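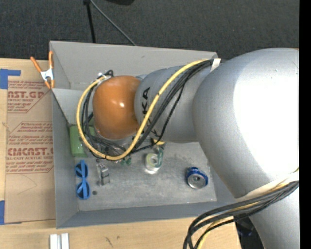 Plolura Bin Station

Arm-mounted picking for mixed small parts and returned goods

Product code: PL-286
Supplied by: Nuditz
Availability: made to order, deliveries from August

The Plolura Bin Station takes over the bending and reaching part of sorting work. An arm works over an open bin of mixed items and passes them on to the trays you assign. Drink cans, sunglasses, blocks and tape can share one bin. Nothing needs to be lined up first.

What changes for your staff

On a hand-sorting line, one person usually stands at each bin for the whole shift. With the Bin Station, one trained operator looks after 2 bins. The operator brings full bins to the table, clears items the arm has refused, and decides what happens to damaged goods. There is less lifting and more checking. Some people like the change and some miss the pace of hand work, so we suggest rotating the job every few hours.

At the Tiston returns depot, the morning crew kept the same number of people after the station went in. Two of them moved to inspection and repacking, where work had been piling up. The crew also asked for the stop button to be moved to the left of the table, and it is now fitted there as standard.

Training takes one day on site. Operators learn to start and stop the cell, swap bins, and teach a new item. No programming is needed for daily use. Changes to the arm's reach or speed are made by a supervisor with a key.

Specifications

Bin: open top, straight or sloped walls
Largest item: 141 mm across
Bin change: nearly 30 seconds
Table: any flat, rigid surface, supplied by customer
Cable routing: outside the arm, strapped

Not suitable for liquids in open containers, loose powder or live animals.

Care

Check cable straps at the start of each shift — a loose loop can catch on the bin wall. Wipe the bin floor weekly. Scuffs do not affect picking.

Options

Hrubý tray rack, single or double
Second operator panel
Spare bin

Prices are quoted per site. Page updated 12th November.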